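# Vomside bread notes

I started this folder in February, mostly so I'd stop losing bits of paper. It's plain text recipes from our baking group, one file per loaf, and Glenys Kereama's rye is in there twice – I still can't choose between them!
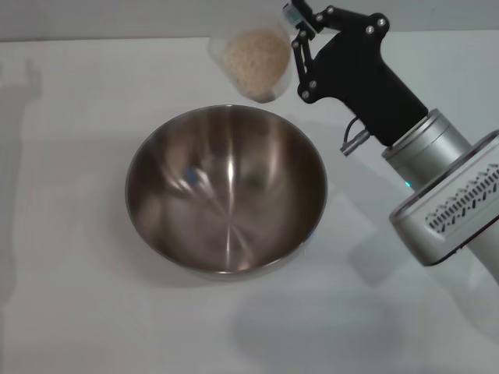 Weights are in grams throughout. Dennis Treloar's older files used cups, so I've converted those (shout if one looks daft).

File names go `loaf-baker.txt`, all lower case. `starter.txt` is the long one, sorry.

Last tidied 16 Apr 2019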